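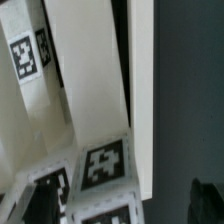
Narrow dark gap down the right edge of the panel.

Workshop Talk > Furniture and Kits > Small Builds > White parts that "just line up"

Thread started by tkashindye, 1,365 views

tkashindye
I keep reading that small white furniture parts line up by themselves if they're cut right. I don't buy it. Look down the side of that tall panel: the dark strip gets thinner as it goes down. Maybe that's only the angle. Maybe the panel is leaning. I wouldn't fasten anything until I knew which. The Darell instructions say "bring faces together" and leave it at that, which is no help if the faces aren't parallel to start with.

mwanahawa_m
You're judging a gap by eye from a slant. Put a strip of paper in at the top, slide it down, see where it grabs. My Darell panels looked terrible from the side and the paper went all the way down without catching.

tkashindye
Paper tells me it's open. It doesn't tell me it's square.

mwanahawa_m
Then use a square. I'm not sure what you want the instructions to do for you.

tkashindye
Fine, legs then.

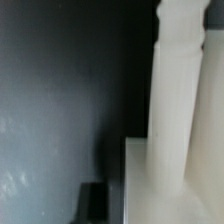
Turned legs are where I trust these kits even less. A straight block has flat faces you can check against something, and a round leg gives you nothing but a center line you have to guess at. The collar near the top of the nearer post draws your eye, and below it the shaft tapers, so a leg can be off by a little and you'd read it as part of the shape. I had a Borberg side table, $149, that looked perfect until I set a tray on it. Since then I measure leg to leg at the top and again at the bottom, and I don't care how nice the turning is.

joonas_k
Agree on measuring, disagree on the rest. A taper is easy if you measure center to center. And white hides less than you'd think, because any shadow at the join shows up. My Borberg is dead level, for what it's worth.

tkashindye
One level table proves one level table. What I'd really like to hear is whether people set the upright blocks on a base with raised walls and slots, or stand them loose on the bench. I suspect walls only give you the same mistake every time.
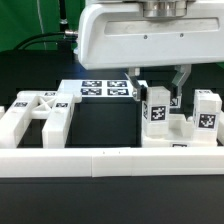 Ntombi Potgieter: same mistake every time is the good kind, you can fix it once. Shim the wall and carry on. When I stood parts loose I got a different mistake on each one and spent all November sanding.

tkashindye
If you notice it. I've seen people build three of something before they checked the first.

Comments

Nassoro Were
I'm with the OP on instructions. "Bring faces together" should be illegal.

pine_and_glue
Bergeron kits have the same wording, word for word. Paper strip worked for me.

Nassoro Were
Worked how? Did you check with a square after?

pine_and_glue
No. It doesn't wobble.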